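침실에서 로봇 만들기, 네 번째 기록

지난 글에 그리퍼 손가락을 다시 출력하겠다고 써 놓고 한 달을 놀았다. 그사이 댓글로 살아 있느냐고 물어본 분들께, 살아 있고 3월 전기요금도 냈다는 말씀을 드린다.

처음 오신 분들을 위해 짧게 정리하면, 침대 옆 협탁을 정리하는 팔을 만들고 있다. 거창하게 말하면 가정용 자동화이고 사실대로 말하면 팔찌를 집어서 통에 넣는 기계다. 어깨부터 손목까지 모터가 5개, 뼈대는 전부 출력물, 제어 보드는 Eltier에서 산 제일 싼 것. 공용 작업실 Firport에 두고 만드는데, 거기에는 협탁이 없다. 그래서 팔은 작업실에 있고 문제는 침실에 있다. 출퇴근하는 기분으로 둘 사이를 오간다.

이번 달 목표는 팔을 돌리는 게 아니라 사람 손이 이 일을 어떻게 하는지 기록하는 것이었다. 머리 높이에서 내려다보는 시점으로 협탁 위 작업을 찍고, 그걸 보면서 동작을 단계별로 잘라 적는다. 일요일 오후를 통째로 바쳤는데 쓸 만한 구간은 12개 나왔다. 나머지는 왜 찍었는지 나도 모른다.

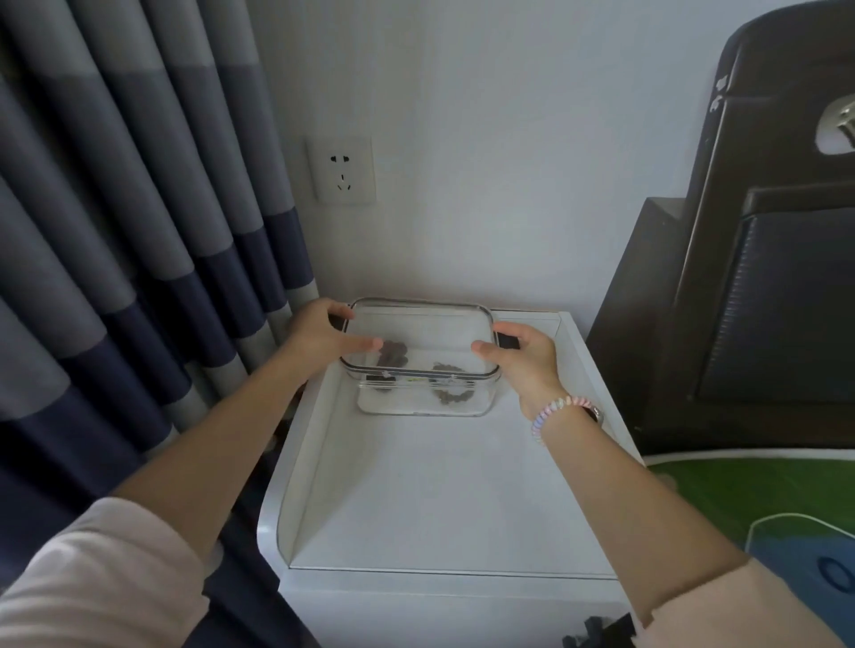 통을 드는 동작부터 설계가 틀렸다는 걸 인정해야 했다. 내 원래 계획은 팔 하나로 통의 긴 변을 위에서 집는 것이었고, 시뮬레이션에서는 아주 우아하게 성공했다. 그런데 사람은 투명한 통을 양쪽 끝에서 두 손으로 잡는다. 왼손 손가락은 짙은 회색 걸쇠 위로 감겨 있다. 걸쇠가 튀어나와 있으니 거기가 손잡이 노릇을 하는 셈인데, 내 설계도에서 걸쇠는 '장애물'이라고 표시되어 있었다. 팔을 하나 더 만들 돈은 없으니 통 한쪽을 고정해 주는 받침을 붙이기로 했다. 두 번째 팔이라고 부르면 조금 덜 초라하다.

투명한 것도 골치다. 우리 집 깊이 센서는 투명 플라스틱을 만나면 종교적인 체험을 하는지, 벽이 있어야 할 자리에 아무것도 없다고 하거나 저 멀리 무언가가 있다고 한다. 테두리만 찾아서 나머지는 계산으로 채우는 쪽으로 바꿨다. 뚜껑 없는 통에 한해서는 이 방식이 꽤 얌전하게 돌아간다. 뚜껑이 있으면 다시 종교의 영역이다.

협탁 윗면 가장자리의 턱도 무시했다가 혼났다. 고작 그 턱에 손목 브래킷이 걸려서 모터가 웅 소리를 내며 버티다가 보호 회로가 내려갔다. 브래킷은 비스듬하게 깎아서 다시 뽑았다. 무게가 205그램에서 더 줄었을 텐데 저울을 누가 가져가서 확인은 못 했다. 가져간 분, 이 글 보시면 돌려주세요.

그다음이 팔찌다. 구슬 팔찌는 그나마 낫다. 고리 모양을 어느 정도 유지해 주니까 중심만 찾으면 된다. 문제는 체인이다. 체인은 집는 순간 모양이 바뀌고, 놓는 순간 또 바뀐다. 그리퍼로 40번 시도한 기록을 적어 둔 표가 있는데, 성공 칸이 어찌나 깨끗한지 새 표로 재활용해도 될 정도다.
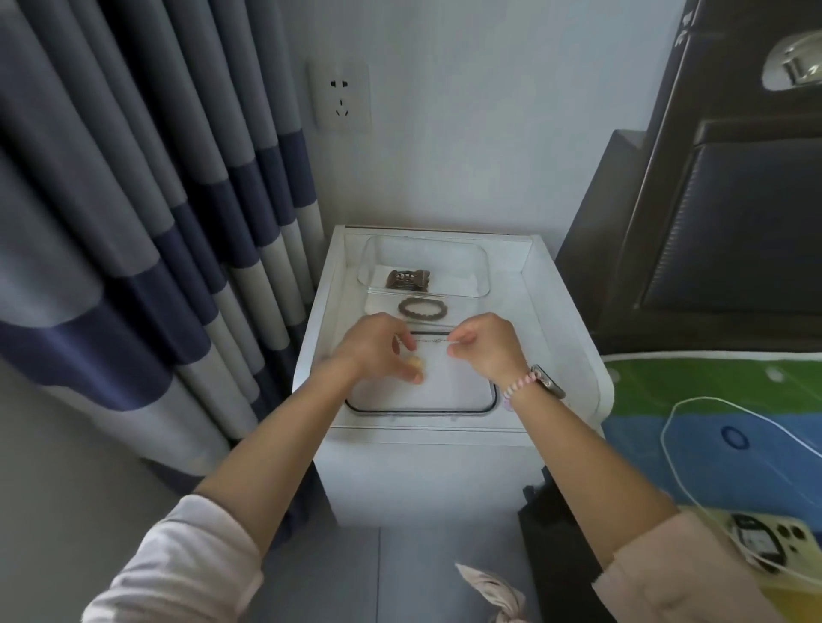
Randi Ekström은 체인을 집으려고 하지 말고 늘어뜨리라고 했다. 한쪽 끝만 잡고 들어 올리면 나머지는 중력이 알아서 펴 주는데 왜 자꾸 가운데를 노리느냐는 것이다. 그리고 손가락 끝에 붙인 고무가 너무 두꺼워서 얇은 물건은 애초에 물릴 수가 없다고, 고무부터 떼고 나서 제어 코드를 탓하라고 덧붙였다.

맞는 말이라 기분이 나빴다. 나는 그 전 주 내내 제어 코드를 탓하고 있었다. 고무를 떼고 얇은 실리콘 테이프를 감아 봤더니 체인 끝이 물리기는 한다. 들어 올리는 것까지 된다. 내려놓을 때 통 테두리에 걸쳐져서 반은 안에, 반은 밖에 있는 상태가 되는데, 규칙에 '넣는다'의 정의를 안 적어 두었으므로 일단 절반의 성공으로 기록했다.

다음에 할 일을 적어 두면 이렇다. 통 고정 받침 출력하기. 손가락 끝을 안쪽으로 조금 더 뾰족하게 만들기. 내려놓는 높이를 올리고 속도 줄이기. Trerkement 드라이버를 새 버전으로 올리는 것도 있는데, 지난번에 올렸다가 손목이 반대로 도는 팔을 얻은 적이 있어서 백업부터 해 두려고 한다.

받침 도면은 치수가 확정되면 올리겠다. 지금 올리면 우리 집 통에도 안 맞는다.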